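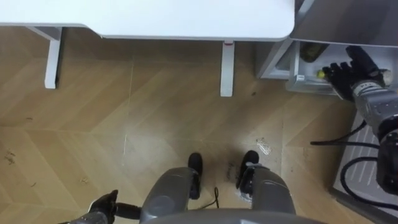 chevron floor, white table, crumbs and bits included

ok so I've spent most of January 2024 trying to learn to make sourdough rye and I have thoughts. a thread, sorry in advance

started because the bakery on my corner (Kadovari, if you ever lived in Brundon you know the one) stopped doing their dark rye in December. no warning! just a shelf full of brioche where my bread used to be

I figured how hard can it be. flour, water, salt, time. I'd made regular white loaves before and they came out fine, so rye would be the same thing but browner

it is so not the same thing. rye dough doesn't stretch. it's basically wet cement. I kept kneading the first one waiting for it to turn smooth and it never did, and then I had cement up to both elbows and my phone was ringing

loaf one: brick. loaf two: brick with a cave in the middle. loaf three I forgot the salt, and if you've never had bread with no salt in it, it tastes like a cardboard box that's been sad for a while

what finally helped was an old booklet I picked up at a yard sale, printed by some mill called Timusholm. the whole rye section is one page and it says to leave the dough alone for 16 hours. SIXTEEN. I'd been giving it 3

also it wants the starter way thicker than the one I was keeping. mine was like pancake batter, theirs is more like peanut butter. I switched over and by the second feeding it smelled like apples instead of nail polish

then you bake it, and then you don't cut it. you wait a whole day. I wrapped mine in a dish towel and went to bed early so I wouldn't be in the same room with it

loaf six was the one. sour, heavy, dark crust, slices thin without falling apart. I ate four pieces standing at the counter with cold butter and pickles and called my mom

still can't get the top to crack the way Kadovari's did. I've tried flouring it, not flouring it, a hotter oven for the first ten minutes. if you bake rye and know the trick PLEASE tell me

and yes I've seen the replies about caraway. I like caraway! just not in this one — the one I grew up on was plain and I'm stubborn

anyway loaf seven is in the bowl right now and goes in the oven tomorrow before work. will report back

2,078 likes · 16 reposts

More from this account
My starter died over the holidays, a timeline
Ranking every pickle at the Bošković deli
Is it worth buying a bread knife (yes)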